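講演メモ 「小さな会社の文書を捨てる、残す、探す」
2023年4月13日 社内勉強会枠(質疑込みで一時間)

※話す順に書いてある。かっこ内は自分用のメモ。時間が押したら「紙の箱」の後半を飛ばす。

はじめに

今日は文書管理の話をします。システムの話は最後に少しだけ出ますが、中心は紙とファイル名とフォルダです。地味な話なので、途中で質問を入れてもらってかまいません。

自己紹介は短く。私は前の会社で総務を長くやっていて、いまは取引先の文書整理を手伝っています。今日の事例はほとんどがファルカシュ(Farkas)という部品商社でやった仕事です。社員が66人、事務所が二か所、倉庫が一か所。資料を使う許可はもらっています。金額と取引先名は伏せました。

(ここで水を飲む。前回は早口だったと言われた。)

最初に言っておくと、文書管理の本を読むと「ライフサイクル」という言葉が必ず出てきます。作成、活用、保管、保存、廃棄の五段階です。用語としては正しいのですが、現場でこれを説明すると聞いてもらえません。ファルカシュでは言い方を変えて、「いま使う」「たまに使う」「使わないけど捨てられない」「捨てる」の四つにしました。五段階を四つにしたので、専門の人には雑だと言われると思います。

保管と保存の違いについて質問がよく出ます。私の使い分けでは、保管は事務室の手の届く場所、保存は書庫や外部倉庫です。日本語として似すぎているので、社内では「手元」と「書庫」と呼んでもらっています。

現状を知る

始める前に、何がどれだけあるかを調べます。ファルカシュでは書庫の箱が225箱ありました。箱のサイズはばらばらで、引っ越し業者の段ボールもあれば、コピー用紙の空き箱もありました。ラベルがあるものは半分より少なく、ラベルがあっても「その他」「重要」「田中」などと書いてある。田中さんはもう退職していて、中身は社員旅行の精算書でした。

(笑いが出たら少し待つ。出なくても進む。)

調査票はA4一枚です。項目は、置き場所、箱の番号、中身の種類、いちばん古い年、いちばん新しい年、担当部署、備考。これだけです。最初の版では項目が17あって、二日目に誰も書かなくなりました。機密区分とか法定保存年限とか、あとで表を引けばわかるものまで現場に書いてもらおうとしたのが失敗でした。

箱を開けて一件ずつ見ることはしません。上から三つか四つのファイルを抜いて、種類と年を書いて閉じます。読み始めると終わりません。古い見積書は面白いので、つい読みます。私も読みました。

共有フォルダのほうは別の日にやりました。こちらは一覧を書き出すツールがあるので、量を数えるのは簡単です。問題は、いちばん上の階層に誰のものかわからないフォルダが並んでいることでした。「新しいフォルダー」「新しいフォルダー (2)」「最新」「最新_本当」「旧最新」。これは皆さんの会社にもあると思います。

保存年限の決め方

法律で決まっているものから先に埋めます。帳簿や請求書、契約書、労務関係の書類などです。年限は書類の種類で違いますし、起算日も違います。ここで間違える人が多い。作った日から数えるのか、事業年度が終わって申告期限が来た日の翌日から数えるのか、退職した日から数えるのかで、廃棄できる年が一年か二年ずれます。細かい年数は今日は言いません。配布した表の二枚目に載せましたが、改正もあるので、必ず税理士さんか社労士さんに見てもらってください。

法律で決まっていないもののほうが量は多いです。打ち合わせの議事録、社内の連絡、製品カタログ、出張報告。こういうものは会社が自分で決めるしかありません。ファルカシュでは、迷ったら三年にしました。根拠は強くありません。三年前の議事録を探したことがあるかと各部署に聞いて、あると答えた部署だけ五年に延ばしました。技術部と品質の担当が五年です。

永年保存という区分は、できるだけ減らします。定款や登記関係、株主総会の議事録、土地建物の権利関係などは永年でいいと思います。ただ、部署に任せると何でも永年になります。営業部が出してきた最初の一覧では、年賀状の名簿が永年でした。

分類の話

分類は部署別にするか、業務別にするかで必ず揉めます。私は業務別を勧めています。部署は組織変更で名前が変わるからです。ファルカシュは毎年九月に組織を見直すので、営業一課のフォルダが翌年には第二営業グループのフォルダになり、その次の年には二つに割れていました。

業務別というのは、「受注」「購買」「採用」「給与」「設備」といった切り方です。大分類は十個前後、その下に中分類、その下に個別のフォルダ。三階層で止めます。四階層目を作りたくなったら、中分類の切り方を疑ったほうがいいです。

「その他」という分類を作るかどうか。教科書には作るなと書いてあります。私は作ります。ただし半年に一回、中を見て空にする日を決めておきます。作らないと、人は自分の机の引き出しに「その他」を作ります。

設備関係の文書は例外にしました。機械や備品の取扱説明書、点検記録、保証書、修理の見積もりは、業務の種類よりも現物と結びついています。機械が壊れたときに探すのは「点検記録」ではなく、その機械の書類一式です。それで設備だけは一台一冊にして、説明書から修理の領収書まで同じファイルに綴じました。 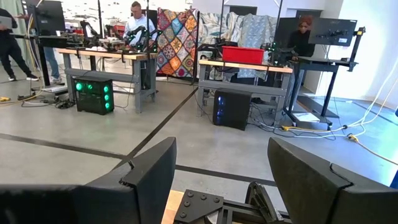
一台一冊にすると、廃棄のときも楽です。機械を手放したら、その一冊を抜いて、会計の証拠書類になるものだけ年限まで別に取っておき、残りは捨てます。中古で売るときは説明書と点検記録を付けられるので、値段の交渉もしやすくなったと聞きました。

困ったのは説明書がPDFしかない機械です。印刷して綴じるのか、ファイルには紙を一枚だけ入れて保存場所を書くのか。現場は印刷したがり、総務は印刷したがらない。結局、緊急時の手順が書いてあるページだけ印刷して、残りは共有フォルダの場所を書いた紙を一枚入れました。場所を書くときはフォルダの番号で書きます。長いパスを手で打つ人はいません。

ファイル名

ファイル名の規則は短くします。日付、内容、版。以上です。日付は八桁の数字で頭に置く。内容は十五文字くらいまで。版は二桁の数字。作成者の名前は入れません。人が替わると意味がなくなりますし、名前が入っていると、ほかの人が遠慮して直さなくなります。

「最終」「確定」「FIX」は禁止にしました。禁止にしても出てきます。見つけたら黙って番号に直すだけにして、注意はしません。注意のメールを一度出したら、そのメールの添付ファイルが「命名規則_最終」だったので、それ以来やめました。

日付は作成日か、会議の日か、提出日か、という質問が毎回あります。私の答えは、その文書を探すときに思い出す日です。議事録なら会議の日、請求書なら請求日、報告書なら提出日。種類ごとに決めて表に一行書いておけば足ります。

全角と半角は、数字とアルファベットは半角に統一。これは並び順が崩れるからです。スペースは使わず下線。カタカナは全角。長音記号とハイフンの混同は直しきれないので、あきらめました。

紙の箱

(押していたらここから「捨てる日」まで飛ぶ。)

書庫の箱は一種類に揃えてください。棚の奥行きを測ってから箱を選ぶこと。ファルカシュでは箱を先に買ってしまい、棚から四センチ出ました。通路が狭くなり、台車が通りにくい。結局、棚板のほうを付け替えました。

箱の側面に書くのは、箱番号、部署、分類、廃棄予定の年の四つ。いちばん大きく書くのは廃棄予定の年です。中身の詳細は台帳に書き、箱には書きません。外部倉庫に出すとき、中身が読めると困るものもあります。

一つの箱には、廃棄年が同じものだけを入れます。これを守るだけで、捨てる作業の大半は終わっています。年が混ざった箱は、捨てるときに一枚ずつ見ることになります。箱に隙間があっても、別の年のものを入れない。もったいないと言われますが、箱代より人の時間のほうが高いです。

重さも気にしてください。紙をいっぱいに詰めた箱は、上の段から一人で下ろすには重すぎます。上段には軽いもの、下段に契約書や伝票の束。踏み台は書庫の中に置きっぱなしにします。別の部屋にあると、椅子に乗る人が出ます。

外部倉庫は、ファルカシュではミリコ(Milico)という地元の会社を使っています。月ごとの保管料と、取り寄せ一回ごとの料金がかかる形です。契約の前に、過去一年で書庫に取りに行った回数を数えておくといいです。取り寄せが多い部署の箱まで預けると、かえって高くつきます。

捨てる日

廃棄の日は年に一回、業務として予定に入れます。暇なときにやるという決め方をすると、やりません。決算が落ち着いた後がいいと思います。

手順は、台帳から今年の廃棄対象を抜き出す。部署に一覧を回して、延ばしたいものがあれば理由を書いてもらう。返事の期限は二週間。返事がなければ廃棄に同意したものとして扱う。この最後の一文を、規程に書いておくことが大事です。書いていないと、返事のない部署の箱が毎年残ります。

延長は一回につき一年まで。理由の欄に「念のため」と書いてあったら差し戻します。係争中の案件や、調査が入っている案件の文書は廃棄を止めます。これは部署の判断に任せず、総務で止める一覧を持っておいてください。

初回の廃棄では、溶解処理に880キロ出しました。業者から証明書が出るので、証明書も綴じます。その証明書の保存年限を決めていなかったことに、翌年気づきました。いまは台帳と同じ扱いです。

写真と図面は最後まで残りました。写真は誰が写っているか、いつのものかがわからないと判断ができません。わかる人がいるうちに聞いておくしかない。社歴の長い方に半日もらって、アルバムの裏に鉛筆で書いてもらいました。図面は縮小コピーが混ざっていて、縮尺の数字が合わないものがあります。原図かどうかを先に分けます。

システムの話

ここは短く。検索のためにホーデル(Hoder)という文書管理ソフトを入れました。選んだのは私ではなく、社内の情報担当のゲルゲイ・ユハースさんです。彼の基準は二つで、フォルダの構造をそのまま読み込めることと、やめるときに全部書き出せること。やめるときのことを先に考えるのは、私には抜けていた視点でした。

比較の段階ではギヴォシネ(Givosine)も候補でした。検索はそちらが速かったのですが、書き出しをすると更新日が全部その日の日付になるという点で見送りました。日付が消えると年限の計算ができません。

導入してから、紙の台帳をやめるかどうかで少し議論しました。台帳の表は毎月一回印刷して、書庫の入り口に下げてあります。書庫の中は電波が弱くて端末がつながらないので、これはこのままです。

電子で受け取った請求書などは、電子のまま保存する決まりが別にあります。今日の範囲から外しますが、紙に印刷して綴じれば済むと思っている方は、一度確認してください。

引き継ぎ

担当者が替わると元に戻る、という話をよく聞きます。ファルカシュでも一度戻りかけました。前任者が二か月で抜けて、新しい人に表だけ渡された。表の見方がわからないので、届いた箱が台帳に載らないまま積まれていました。

いまは、各部署に一人、文書の係を決めています。係の仕事は三つだけで、箱を作るときに番号をもらう、廃棄の一覧に返事をする、異動のときに次の係を総務に連絡する。手引きは六ページです。もっと厚い版もありますが、読まれているのは六ページのほうです。

新入社員の研修では三十分もらっています。ファイル名の規則と、書庫の鍵の借り方を説明して終わりです。年限の話はしません。

質疑用の控え

よく出る質問と、そのときの答え方。

個人のメールはどうするのか。保存が必要なものは本人が共有フォルダに移す。全部は無理なので、契約と金額が書いてあるものだけ、と言う。

スキャンした紙は捨てていいか。種類による。条件があるので税理士に確認してから。ここで即答しない。

どのくらい時間がかかったか。調査から最初の廃棄まで一年を少し超えた。専任ではなく、週に二日くらいの作業。

何から始めればいいか。捨てる年を箱に書くこと。新しく作る箱だけでいい。古い箱は後回し。

配布資料は保存年限の表(二枚目)、調査票のひな型、箱ラベルのひな型。足りなかったら終わってから送る。プロジェクターの変換ケーブルは受付に返す。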